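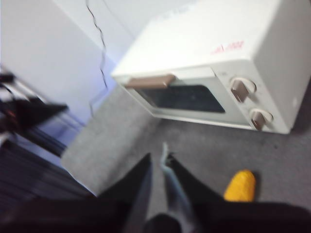
We use cookies to keep you logged in and remember your settings. Accept all / Manage

mini oven — keep or bin??

kettleandco
moving in bits, kitchen not done till January so this is living on the carpet in the back room for now. white toaster oven, two knobs, brown handle, dark glass door. came from my aunt with no manual. make is Mimora according to her but the only writing on top is a red bit near the corner and I can't get a decent look at it in my pics. worth keeping or just get a new one? also can I use it where it is, only for toast

drizzlecake
NOT on carpet. please. get it on a worktop or a proper table first

kettleandco
ok ok. was only going to be toast

drizzlecake
toast is the worst for it, crumbs and top heat. and you'll forget its on

Panhandler_Jo
had a white one a lot like that for years, mine was a Drurkach. two knobs as well, top one temperature, bottom one timer. yours may be the other way round, check before you cook anything you care about. Brilliant for jacket potatoes. Bit rubbish at cakes, burnt on top and raw in the middle

R. Vasylenko
Keep it. Small ovens cost less to run than heating the big one for two fish fingers. I did the sums for ours, 1,000 watts on the label, half an hour most evenings, and the big oven is more than double that. Look for the rating plate, usually back or underneath.

mosscottage
depends how old tho? door seals go, thermostats go. I'd not keep a hand me down heater thing with no manual, sorry. they're cheap enough new

R. Vasylenko
Cheap new ones are worse made. Ours is an old Ostapchuk and has outlived two kettles and a microwave.

mosscottage
thats one oven Rostyslav. my sister's one tripped the whole flat

Panhandler_Jo
get it PAT tested then, loads of repair cafes do it. takes five mins

kettleandco
didn't know that was a thing, will look. cable is thin and black and gone all wavy from being folded up, does that matter? its just sort of zigzagging up the wall at the minute

drizzlecake
wavy is fine, cracked isn't. run your fingers down it UNPLUGGED and feel for nicks, esp where it goes into the oven. don't use it on an extension reel either

mosscottage
or a multiplug with the kettle on it. which is what my sister did

tinned_peaches
bit off topic but how do people clean the glass on these. mine has gone brown from the inside and I can't see a thing

Panhandler_Jo
bicarb paste, leave overnight, plastic scraper. some are just tinted glass anyway so don't scrub for a week like I did

tinned_peaches
ha. ok. Prorkotby do a spray, anyone tried

drizzlecake
stinks. and you taste it in the toast after — stick with bicarb

kettleandco
thanks all. going to keep it for now, get it tested, and its going on the table tonight once I've shifted the boxes. will report back re. the knobs. anyone know if the trays are a standard size or do I have to measure

R. Vasylenko
Measure. There is no standard.

mosscottage
measure the inside not the door, and leave a gap all round for the air. still say buy new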